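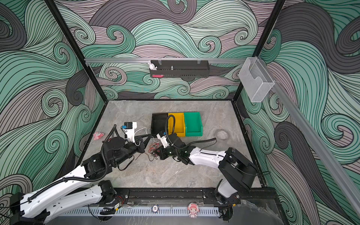

Magdalini Dimitriou objected to the episode count before we had even started: in her view 363 demos from one operator teach the policy that operator's habits, and she would sooner have half as many split between two people. Noted. The split goes into the November plan. Today stayed single operator so that the numbers compare with the last Varora batch.

Task: wire sorting, two arms, teleoperated. Prompt text unchanged. Control rate unchanged.

Start of session, 9:40. Homed both arms, checked gripper zero. Left gripper read 21 counts open at full close. Re-zeroed, fine after that. Right arm OK.

Wires are the hard part. They spring back when let go, and two strands picked together look the same as one in the wrist view. Rule for now: if the grasp takes more than one strand, put it down and try again inside the same episode. Do not cut the recording. The Katsaros set cut all of these out and the policy never learned to regrasp.

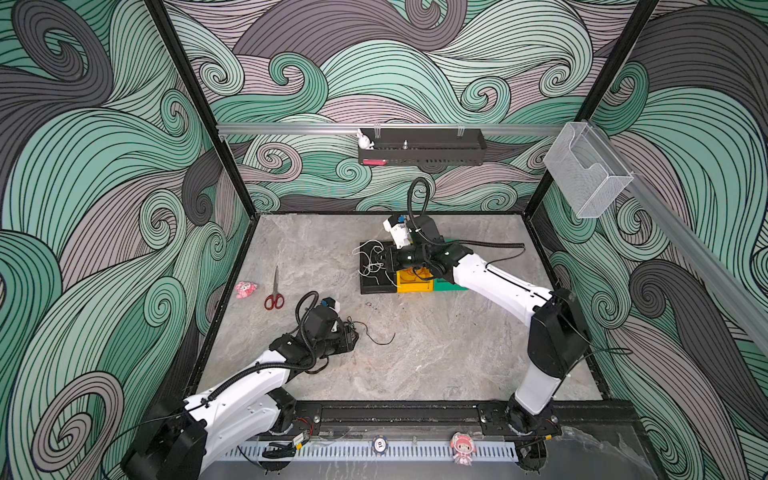

Second rule, from the afternoon: approach from above with the right arm and keep the left one back until the right has closed. When both go in together the cable loops at the wrists get near each other and I slow down without meaning to, and the slow part ends up in the data. Idle frames over 1000 ms get trimmed by the script, but slow motion does not.

Leader arm on the right feels stiff at the shoulder. Might be the joint, might be me after lunch. Compare against the Durkville leader before ordering anything.

Total in the folder is now 436, all sessions. Roughly a tenth need a second look for double grasps. Labels not done.

To do:
- rerun wrist camera calibration, left
- try lower gripper force on the thin wires
- ask Dradwood whether their replay tool keeps the timestamps
- second operator, two short sessions, same start layout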